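Home Walk-Through Before Surgery: My Checklist, With Way Too Many Comments

Updated in August after my second time around. I put the first version together before my abdominal surgery at the Hakala clinic here in Drenville, mostly so I'd stop lying awake thinking about the basement stairs. Then my sister wanted it, and my sister's neighbor, so now it lives here. Print it, scribble on it, skip whatever your house doesn't have. If your surgeon's office gave you a sheet, that sheet wins over mine every time.

I mark things OK, FIX, or ASK. My own results from this round are under each item so you can see what a normal, slightly messy house looks like.

FRONT DOOR AND ENTRY

1. Path from car to door is clear and level. FIX.
One paver has sunk and I'd been stepping over it for years without thinking. Walk it slowly, in the shoes you'll wear home (slip-ons! you will not be bending down to tie anything).

2. Railing is tight. OK.
Grab it and really lean. Mine's fine. The one on the back steps wobbled like a loose tooth, so I just stopped using the back steps.

3. Porch light works and reaches the lock. OK.
I swapped in a 4000 K bulb and it's a bit like a parking garage out there now, but I can find the keyhole.

4. Mat lies flat or is gone. Gone.

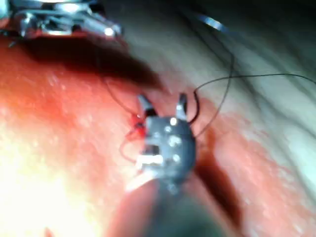 Small gray piece with two prongs, held against the tissue.

HALLS AND FLOORS

5. No throw rugs on the bed-to-bathroom route. FIX.
I love my rugs and I sulked about this. Rolled them up anyway and stuck them behind the couch. Double-sided tape is what everybody suggests and I've tripped on a taped rug, so no.

6. Cords off the floor. FIX.
The lamp cord by the recliner runs right where you put your feet. I moved the lamp. The phone charger is the sneaky one, check that twice.

7. Night lights. OK.
One in the hall and one in the bathroom, the kind that come on by themselves. I had a third one in the bedroom and it shone in my eyes all night, so it got demoted to the laundry room.

8. Doorways wide enough for a walker, if you're getting one. ASK.
I didn't need one. If you might, measure before you go in! The bathroom door is usually the problem.

9. Pets have a plan. FIX.
My dog greets people with his whole body, stomach height. He went to my sister's for the first stretch, and a baby gate went up for when he came back. Put the gate somewhere you won't have to step over it. I did not do that the first time.

BATHROOM

10. Hot water temperature at the tap. FIX, and fix it first.
Run the hot water a few minutes, fill a mug, stick a kitchen thermometer in it. Mine read 131, which is too hot for somebody who's groggy and moving slowly. I turned the dial down on the water heater, waited until the next morning, and tested again. Much better. Please do this one even if you aren't having surgery.

11. Grab bars are screwed into something solid. OK.
Mine are Boltlow bars and they've been up for ages. Towel bars don't count. Suction cup bars don't count either in my book, I had one let go in my hand while I was just dusting it.

12. Shower seat height and feet. OK.
I use the Jusel folding seat. Check every rubber foot, and check that all the legs are set to the same hole. Mine had one leg a notch short and it rocked. Sit on it dry with your clothes on before you ever sit on it wet. Ask when you're allowed to shower at all, because I had that wrong in my head.

13. Non-slip mat in the tub, suction side down. OK.
Peel it up and look underneath while you're there. Ew. Wash it.

14. Toilet paper reachable without twisting. FIX.
I'm serious. My holder is behind and to the left, and twisting was the one thing that made me yelp. I put a roll on a stool in front.
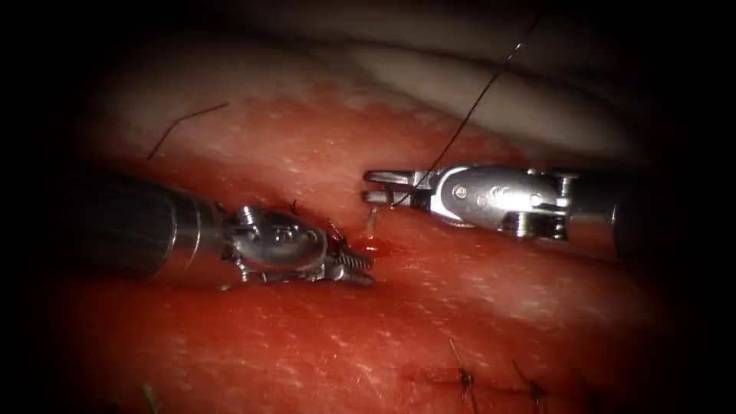 Two instruments working in close on the tissue.

KITCHEN

15. Everyday dishes between waist and shoulder. FIX.
This took me all of one afternoon and I left it that way permanently. The big pots stay down low and I just don't use them for a while.

16. Stove and heavy lifting. ASK.
They'll give you a weight limit. A full kettle and a gallon of milk both feel heavier than you'd think. I bought small milk.

17. Smoke alarm and carbon monoxide alarm, tested. FIX.
Pushed the button on the hall alarm and got nothing, not even a chirp. The date on the back was so old I was embarrassed. New one's up. Don't climb up to do this yourself afterward, get it done before.

18. Outlets and power strips. ASK.
The kitchen was rewired in 2000 and it's fine. The strip behind the toaster was warm when I touched it, so the toaster got its own outlet and the strip went in the trash.

BEDROOM

19. Bed height. OK.
Sit on the edge. Feet flat, knees level with your hips or a little lower. A friend's bed was so tall she ended up sleeping in the recliner.

20. Things within reach of the side you'll sleep on: water, phone, lamp, tissues, pills list. FIX.

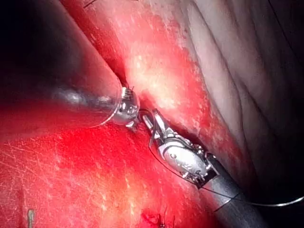
I'd set all of it up on the wrong side, the side I normally sleep on, and then I couldn't roll that way. Try lying down and reaching for each thing without using your stomach muscles. You'll rearrange the whole nightstand, trust me.

21. Small firm pillow for coughing and laughing. OK.
Hold it against your belly. Also keep one in the car, for under the seat belt, if your nurse says that's fine for you.

PAPERS AND MEDICINES

22. Discharge sheet and the after-hours number on the fridge. OK.
Write the number big. Mine was buried on page 3 in tiny type.

23. Old pills sorted out. FIX.
I had two bottles of nearly the same thing with different labels, so I took the whole bag to the pharmacist and let her go through it.

24. Somebody has a key. OK.

25. Basement. Just keep the door shut. I moved the laundry soap upstairs for no reason, since the washer's down there.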